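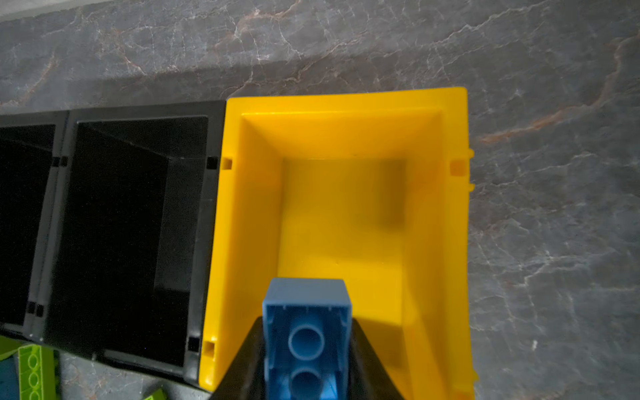
Yellow bin next to the black ones

marisol_k
So I've moved all my seed packets into bins, sorted by sowing month, and yellow is for May because that's when everything happens at once. Does anyone else sort by month? My sister does hers by plant family and we argued about it all Friday evening!

pottingbench
By family, always. Beans go in over 2 months here, so which bin do they live in?

marisol_k
The first one, then they move along. It's no bother.

Stirnden
Moving packets is how I lost 200 leek seeds (still cross). A to Z for me, dull but I can find things.

pottingbench
A to Z puts beetroot next to borage. No thank you.

marisol_k
Ha, I'd quite like that. What do you do with half-used packets though?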